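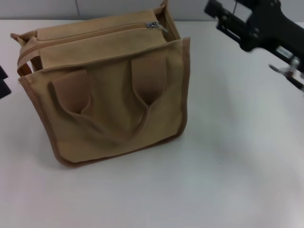 Last updated: Jan 16, 2022

Bags at the counter: what changes in the Dellatness reading room

Many members wrote to us after the October newsletter and asked the same question: may I bring my bag inside or not? The old rule was written in a difficult way, and I admit that I also had to read it twice. So we have made it shorter.

From now on, one bag for each visitor may come into the reading room, if it closes with a zipper and can stand under the chair. Canvas, leather or nylon, it makes no difference to us. Open shopping bags and big backpacks stay in the lockers by the entrance. The lockers take a coin of any kind and give it back to you.

For the map room the old rule stays. No bags at all, only pencils, paper and a laptop. The sheets of the Neves collection are large, and two of them were torn last year when a strap caught on the corner of the table. The repair was done well, but it took many weeks, and the sheets could not be shown in that time.

The number of lockers is now 100. Before Plodano Library Services did the work in the hallway we had much less, and on busy afternoons people waited with their coats on their arms. The four lockers nearest to the door are wider and are kept for visitors with a wheelchair, a stroller or a musical instrument. Please leave them free even if the room is quiet.

Some small things also. Water in a bottle with a lid is allowed in the reading room, coffee is not. Umbrellas go in the stand. If you forget something, ask at the counter on the same day, because in the evening all found objects are taken down to the office and it is more slow to get them back.

A word about the loan desk. Members can again borrow up to four books from the travel shelves, and the loan can be renewed two times by phone or by e-mail. The Droketti guides, which were missing from the shelf during the inventory, are back in their usual place beside the atlases. We have all the volumes except the one on the northern lakes, and if a member has it at home, we would be very glad to see it again. There is no fine for it.

The yearly appeal has now reached 300 gifts. We thank every member who took part. The money goes to new lamps for the long tables, and the first ones should arrive before spring.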